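Subject: Re: [lab-automation] Budget line for hand-held grippers and backpacks, second round
Date: 2026-07-19
List: Lab automation and equipment planning

On the list, the Flumville group wrote:

> We are putting together the second equipment request and would like to
> hear from sites that already run several collectors in one room. Our
> draft has one line for hand-held grippers, one line for backpacks and
> headsets, and nothing else. The finance office has asked whether the
> furniture and the network should sit under the same heading or be
> charged to the building. We also have two quotes for the grippers
> that differ mainly in what is counted as a spare part.
>
> Is there a rule of thumb for spares, and does anyone budget for props
> separately?

Replying from Lisby. We went through this with the Voltbridge order and made most of the mistakes already, so I will go line by line.

Grippers. Do not compare the two quotes on unit price. Ask both suppliers to list finger pads, marker plates, triggers and mounting screws as separate items with their own prices and lead times. Our first quote looked cheaper until the pads were added back in. Pads are a consumable. Put them under consumables, or you will be asked in the second year why you are buying parts for an asset that was meant to be complete. We hold two spare pad sets per gripper and one spare marker plate. The plates do not wear out much, but a scratched one costs you a morning of bad tracking before anyone looks at it.

Backpacks. Price these as a full kit: pack, headset, cables, battery, charger. We bought the packs under one order and the batteries under another, and the batteries came three weeks after the packs. For that time we had kits that could only be used close to a wall socket. Ask for the weight of the loaded pack in writing. It affects how long a shift can be and so how many people you need on the rota, and that belongs to the staffing line, which is far larger than anything else here.

Furniture. Our building office refused to pay for tables that were going to be moved every few days, and I think they were right. Put them in the project. Light tables with plain tops, a few office chairs, a rack or two. Buy chairs that match what you already have, as it saves an argument at the end of the project about who keeps them.

Props. Yes, separately, and with its own code. Crockery, cups, vases, bins, small household goods. We set the first prop line at 605 for the whole room, and it was enough for the opening set of table tasks but left nothing for breakages. Plates in more than one colour are worth having from the start. Ceramic ones do break, so if you use them, order double.

Network and power. This was our largest omission. When several people are working at once, the upload at the end of a shift is the slow part, and the wall sockets are never where the tables are. Allow for floor cable covers and for a cabinet with enough charging positions for every kit plus one. Cable covers are cheap and I would not let anyone cut them from the list.

Floor area. The Brito site asked for a figure per collector and I do not have a good one. The walking routes between tables matter more than the area on paper. The view below is from one of the grippers at a round table laid with plates, and it gives a fair idea of how many people are on the floor together and how the tables sit in the room.
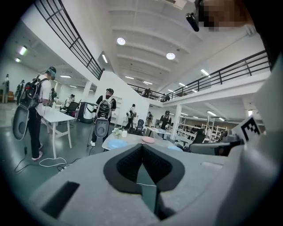
Posted by: equipment planning, Lisby site
Filed under: budget, grippers, Voltbridge order

Two things to take from that for a floor plan. Several people in that view are standing or walking with packs on, so the gaps between tables have to suit a person with a pack and not just a person. Also note the white and black cables lying on the floor at the left, near someone's feet. Count the cable runs on your drawing before you fix the number of covers.

On depreciation: we write the grippers off over 3 years and the packs over 2. Our finance office accepted this without comment once the pads were moved to consumables. Tables and chairs follow the normal furniture rule.

One open point from our side. Voltbridge offered a service contract on the grippers, priced per unit per year. We declined it for the first year and did the pad changes ourselves - a short job with the right driver. If Flumville has had a similar offer from either supplier, I would like to see what it covers, in particular whether recalibration is included or charged per visit.

I can send our spreadsheet with the prices taken out. Reply off list with the format you need.

Lisby site, equipment planning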